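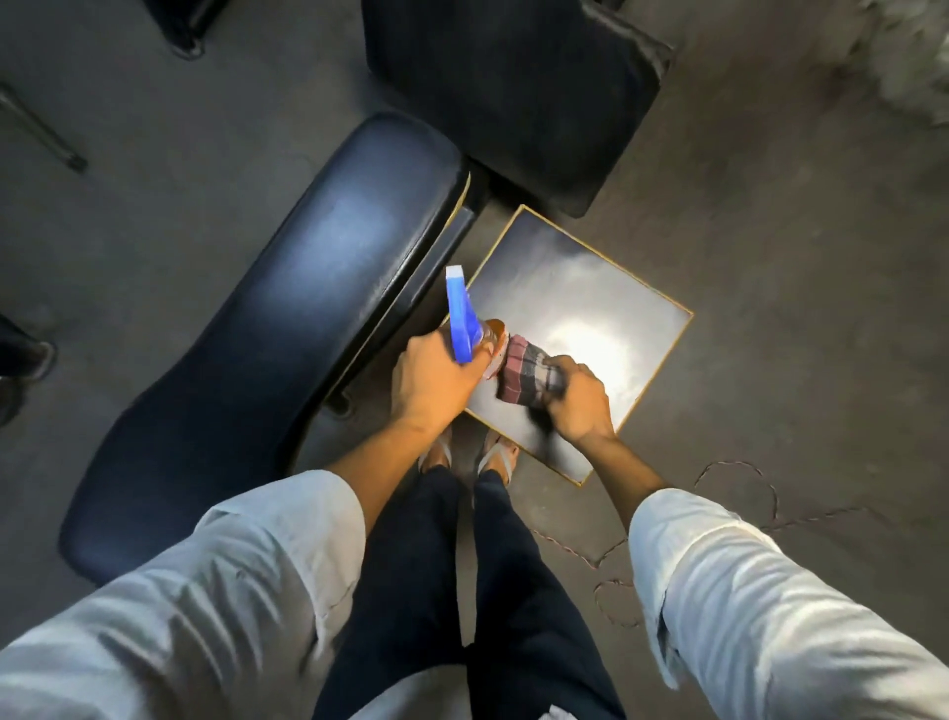

Thursday, January 4, 2018

I've been through a silly number of spray cleaners, mostly because I keep buying shiny dark furniture (my own fault, I know!) and shiny dark furniture shows every fingerprint in the house. So when the Workis store near me had the Gaslow surface cleaner on the shelf for 3 dollars less than the one I usually get, I grabbed two and figured I'd see how it went.

It's good! The smell is the first thing I liked. It's a light orange peel sort of smell and it's gone in a few minutes, where my old one, the Hosoda, hangs around until dinner and gets into the bread. Gaslow also cuts through sticky stuff faster. I had a ring of dried maple syrup on the kitchen counter and it came up on the second pass, no scraping.

Now the gripes. It streaks if you use too much, and the trigger on my first bottle gives you too much every single time. One squeeze and you've got a puddle. What works for me is spraying the cloth first, then going over everything again with a dry one. On glass I wouldn't bother with it at all. I tried the bathroom mirror twice and ended up back with vinegar and water both times.

The label says it's fine on sealed wood and I did the bookcase without any trouble, but I'd still test a spot at the back. My sister used it on an old waxed dresser and got a dull patch the size of a quarter. She's still mad at me.

One bottle lasted me almost 50 days, and I clean a lot. Zumis sells the big refill for 13 dollars, so I'll probably order that in February when the second bottle gets low. Does anybody know if the refill comes with a funnel? The listing doesn't say.

Four stars from me, and I'd go higher if they fixed that trigger.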